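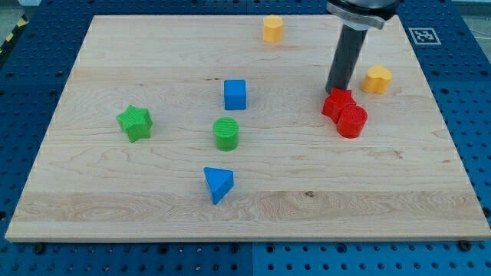 About us

Arkora is a small robotics workshop that teaches people how to make a robot arm push things across a table, and we love it more than is probably sensible. Pushing sounds dull until you try it. Nudge a block slightly off centre and it turns. Push it into its neighbour and you have two blocks going somewhere, usually a different somewhere from the one you had in mind. We run evening and daytime courses for adults, a summer school every June, and a fair amount of paid testing work for other small firms who want to know whether their software does what they think it does.

We started with one arm, one board and a box of coloured shapes. Stars, hearts, hexagons, cubes, cylinders. We still use the same kinds of shapes, and people who come back after years away are always pleased to see them.

Most of our learners find us because of the fault, so it gets a proper place on this page.

What went wrong

During an ordinary session one of our arms, running a plain pushing task, went lower than it had been told to. The finger came down on top of a block, trapped it against the board and carried on pressing. The arm's own force limit should have tripped at once. It didn't. The learner at the desk hit the stop button, the arm halted, and the block was cracked right through. No one was hurt. Her hand had been on that board a minute earlier, setting out the shapes, and we haven't forgotten it.

We shut everything down that afternoon and spent 6 days finding out why. There were two causes and they had been sitting quietly next to each other. The first was height. Somebody (it was one of the founders, and he has owned up cheerfully ever since) had swapped the finger for a longer one and not changed the tool length in the settings, so the arm believed its tip was higher than it was. For weeks this didn't matter, as the pushing height had been set with plenty of room. Then we lowered it to get better contact with the shorter pieces.

The second was the force limit. We had raised it during a demonstration because the arm kept stopping, and we never put it back. That one stung! An arm that keeps stopping is telling you something, and we had turned the volume down.

We went through the logs from the day of the swap onwards. Out of 1,242 pushes recorded with the longer finger, 5 showed the arm pressing downwards harder than it should have. We could have caught it at the first of them if anyone had been looking at that column.

What we do now

Celina Kozłowski took charge of safety after that and rebuilt how we work from the ground up. Every finger we own has its length engraved on the side, and the control program asks for that number before it will move. The force limit is locked, and changing it takes two people. After any tool change the arm does a slow touch test on a scrap of foam. Hands stay off the board unless the arm is parked and the light by the desk is green, and that goes for staff and visitors as well as learners.

We also check the board itself. Wood moves a little with the weather, and a board that has lifted at one corner can put the finger too low on that side even when every setting is right. Celina measures ours at the start of each week and writes the result in a blue notebook, which you are welcome to read.

Since the changes came in we have logged more than 2,000 pushes on that same arm with no repeat. We're pleased with that, and we still read the column.

How we teach

The fault is now our first lesson. New learners get the old logs, the old settings and both halves of the cracked block, and an hour to work out what happened. Some go straight to the software and stay there. Some pick up a ruler. The conversations that come out of it are brilliant, and by the end of the hour everybody knows where the stop button is.

After that it's on to the good stuff – single pushes, then turning a shape to face a chosen way, then moving one piece through a gap between others. Our partner workshop Krajewska lends us a second arm for the summer school, so there's less queueing than there used to be. You don't need to have written a program before. Come and have a go.

Page last updated 31 January 2025

Comments (3)

Imo
Did the summer school last year and the cracked block lesson was my favourite bit. I was a software person. It was the ruler.

Stasora
We had nearly the same thing with a changed tool and an old length in the settings. Do you redo the touch test after a power cut as well, or only when the finger comes off?

Celina Kozłowski
Both, Stasora. It's quick enough that we do it first thing every morning too. Happy to send you our check sheet if you write to the office.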